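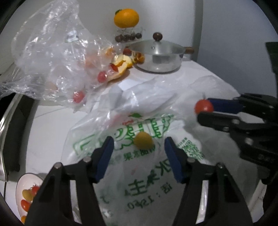

4. Setting Up Your Learner Account and Getting to Your First Module

This section covers the Hesard learner portal, used for the wilderness first aid refresher and the two recertification tracks. It assumes you have finished Section 3 and hold an enrollment letter with a learner code on it. If you have the letter but no code, turn it over. The code is on the back, in the smallest type our printer could manage.

Last revised 12 Jul 2023 by Vasanthi Kodikara, Learner Support.

4.1 Before you start

You will need:

- Your enrollment letter (paper or PDF).
- An email address you expect to still have in two years. Work addresses are allowed, but every November we get a run of messages from people who changed jobs and left their certificates behind.
- Your current card number, if you are recertifying. First-time learners can skip this.
- A computer or tablet. Phones will play the lectures but will not run the assessments, no matter how large the phone is.

Note: The portal and the old Fistow site are separate systems. Your Fistow password will not work here, and typing it harder does not help.

4.2 Creating the account

1. Go to the portal address printed on your letter and choose New Learner.

2. Enter your learner code. It has 13 characters, including the dash. The code never contains the letter O, so anything round is a zero.

3. Enter your name exactly as you want it on your certificate. The system copies whatever you type, including all lower case, nicknames, and on one occasion the word "test."

4. Choose a password of at least 14 characters. The portal will tell you it is weak. Keep adding to it until the bar turns green, then write it down somewhere sensible.

5. Press Create Account once. The button does not change color or acknowledge you in any way for several seconds. Pressing it again creates a second account, and Learner Support then has to merge the two by hand.

6. Open the confirmation email and follow the link inside. The sender name is Jiltel, the company that runs our mail service. It often lands in spam.

Caution: The confirmation link works for 34 minutes. If it runs out, go back to the login page and choose Resend. Do not start over at step 1, as your code will already be marked as used.

4.3 Choosing a track

After your first login you will be asked to choose one of the following.

Track A, Refresher. Lectures only, no skills day. Gives you a certificate of attendance.

Track B, Recertification (online plus skills day). Lectures and assessments at your own pace, then one day in person. Most learners want this one.

Track C, Recertification (live online plus skills day). The same material with an instructor on screen at set times. You may ask questions. You may also be asked them.

1. Select your track and press Continue.

2. Check the summary page. The track name at the top should match the one on your letter. If it doesn't, stop and contact us. The portal will cheerfully let you finish a course you did not pay for and then refuse to print the certificate.

3. Choose a skills day location, if your track has one. Places go quickly at the Sivakumar Center, which has parking. The other locations tend to have plenty of room.

Note: You can change location up to 14 days before the skills day. You can change track only before you open the first module.

4.4 Opening a module

1. From the dashboard, choose My Modules.

2. Open Module 1, Scene Safety and Patient Assessment. The others stay gray until it is complete.

3. Let the lecture play to the end. The progress bar counts minutes watched, and dragging the slider to the finish earns you no minutes at all.

4. Press Mark Complete. It sits at the very bottom of the page, under the reading list, and this is the step most often missed.

5. Take the module assessment. You may leave and come back, and your answers are saved each time you press Next. They are not saved if you close the lid of the laptop in disgust.

Caution: Do not keep the same assessment open in two tabs. The portal keeps whichever one was saved last, and it will not be the one you did well on.

4.5 The reflective log

Tracks B and C include a short written log after Module 4. The limit is 400 words. The box accepts more than that without complaint and then deletes the extra when you submit, so write it elsewhere and paste it in.

Describe a situation in which you gave first aid, or one in which you would have liked to know how. Leave out patient names. Sunil Weerakoon reads every log himself and usually replies within a week. His comments are short. "Fine" is a pass, and "Good" is high praise.

4.6 Common problems

The lecture plays without sound.
Check the mute icon on the player as well as the one on your computer. There are two, and both must be off.

The module shows 99 percent.
Return to 4.4, step 4.

The assessment says I have no attempts left.
You get three per module. Contact Learner Support and ask for a reset. There is no charge for the first one.

My certificate has the wrong name.
See 4.2, step 3. We can reissue it, but the old one stays in your account history permanently.

I can't find my skills day confirmation.
It is under My Documents, not My Bookings. My Bookings is for equipment loans, which are covered in Section 6.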